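I finally did it, you guys – I bought a real network switch for the apartment. My friend Yvette Petrenko has been after me since May to stop blaming the Wi-Fi every time a movie freezes, and she was right (ugh).

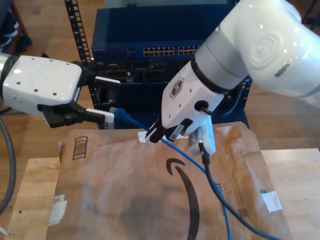 Vol. 2, Issue 2 | Page 304

Blue cable, blue rack, blue NETGEAR switch – I love it when things match! Plugging in is the easy part. Hold the connector by its sides, line it up with the port and push till it clicks. Yvette says to label both ends first, so of course I labeled one.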